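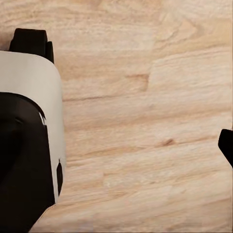 I've come to believe that most of what we call planning trouble in manipulation is really bookkeeping trouble, and I want to argue for a very dull fix. Every viewpoint your planner uses should carry a record of what it could and couldn't see when the decision got made. I spent a chunk of last August on Rileo, the little pick planner we keep at Drarnham, and my days went into arguing over fingers and angles when I should have been looking at views like the one up top. There's a white shell taking up the left side, one black fingertip poking in from the right, and a whole lot of wood grain. No cans! If your perception node looks at that and reports "zero objects," it has told you the truth about the view. Then the planner reads it as the truth about the table, and off we go.

That swap happens everywhere, and it's so easy to write. You have a list of detections, the list comes back empty, and somebody (me, I've done it plenty) types an if-statement that says the job is finished. An empty list ought to be one of two different answers. One is "I looked at this patch and it's clear." The other is "I didn't look there." Those want different types in the code, and I'd go as far as making it impossible to build one from the other without a coverage mask attached.

Huw Voyle and I have been going back and forth on this for ages. His view is that you just keep a world model running, let it remember the cans, and stop fussing about single views. Fair enough, and I like world models! But a memory that doesn't know when it last had eyes on something is a rumor. I'd happily take his map if each entry came with an age and a source view, and at that point we're doing my bookkeeping anyway – he just gets to call it something nicer.

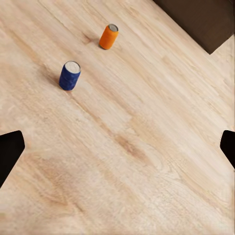
*Two cans in view, orange at the top and blue nearer, with open wood between the fingers.*

A view like this second one makes everybody relax, me included. It's still partial, though. The fingers cover a bit of each side, and I wouldn't want the planner making promises about whatever sits behind them. Mask the gripper, mark that area unknown, move on. It's an afternoon of work if your simulator already knows the arm's geometry, and ours does.

The usual complaint is cost. Our masks are 16 by 16 grids, we keep the last 400 of them, and I have yet to see them show up in a profile. What they do change is the logs. When a run goes sideways I can ask what the planner believed was unseen, and I get an answer I can read over coffee.

So please, before you tune another grasp score, go look at what your code does with an empty list. Mine had four places to fix, and the worst one was in a helper I'd written myself and named `all_clear`.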